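Sturstead pantry swap draws a crowd and more than 300 mismatched lids

2019-05-12

The Sturstead community hall ran its first container swap over the weekend, on the theory that every household in town owns the lid that some other household is missing. The theory held up better than the coffee did.
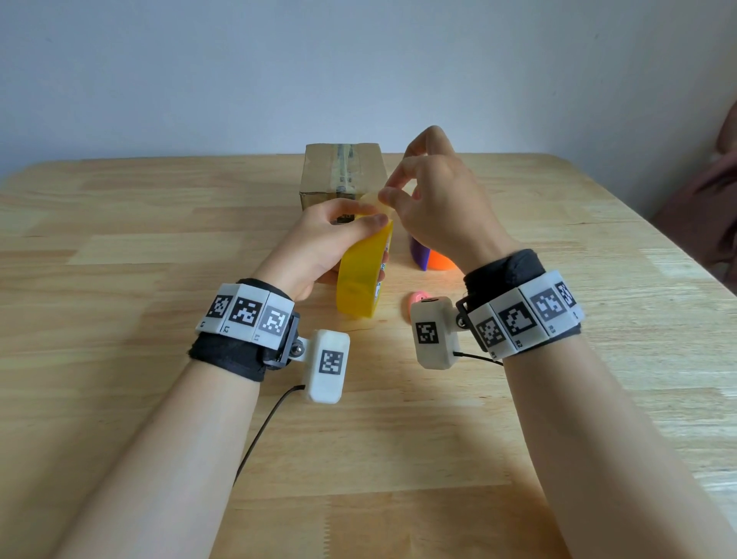 A lid for every pot, eventually

Residents were asked to bring plastic tubs, canisters and storage jars that had lost their other halves, along with any lids living alone in a drawer. By mid-morning the lids had taken over both tables by the door and were advancing on the raffle.

More than 300 were handed in. The number of containers came to 73, a gap that surprised only those visitors who have never opened their own kitchen cupboards. Where the remaining containers go is a question the town has been asking privately for years.

The rules were simple. Bring something clean, try any lid on any tub, and if it closes, it's yours. A match had to survive being turned upside down over the sink with water in it. Several hopeful pairings did not, and the hall's mop had a busy morning.

Tall, narrow containers were the first to go, being handy for spaghetti and for the kind of crackers that come in a sleeve and go stale in an afternoon. Yellow ones did well too. Square sandwich boxes proved harder to place. Their lids look alike from across a room and fit like strangers' shoes.

Screw or snap?

Opinion was divided on which lid is best. The screw-top party, mostly seated near the radiator, holds that a lid ought to take some effort. The snap-on party considers this showing off. A short talk on cleaning the groove under the rim was scheduled for 15 minutes and ran for nearly an hour, with questions. Vinegar was recommended. So was throwing the thing away.

Ertürk, the hardware store on the main street, lent a box of replacement rubber seals and sold a fair number of them. Draretti, the deli two doors down, offered a free scoop of olives to anyone who left with a complete container and agreed to have it filled on the spot. The olives ran out well before the lids did.

Neighboring Pirkdale held a similar event in January and is understood to have passed its leftovers along to Sturstead for this one, which may explain a few things about the totals. Organizers say they bear no grudge and will be returning the favor.

What happens to the rest

Unclaimed lids will stay in the hall's back hallway for 3 weeks, sorted into 9 crates by shape and, in one case, by despair. Anyone may come in during opening hours with a lonely tub and try their luck. Please put lids back in the crate they came from.

After that, whatever can be recycled will be. A second swap is planned once the hall has its tables back, and mugs have been suggested as the theme. Anyone with a saucer to spare can leave a note at the front desk.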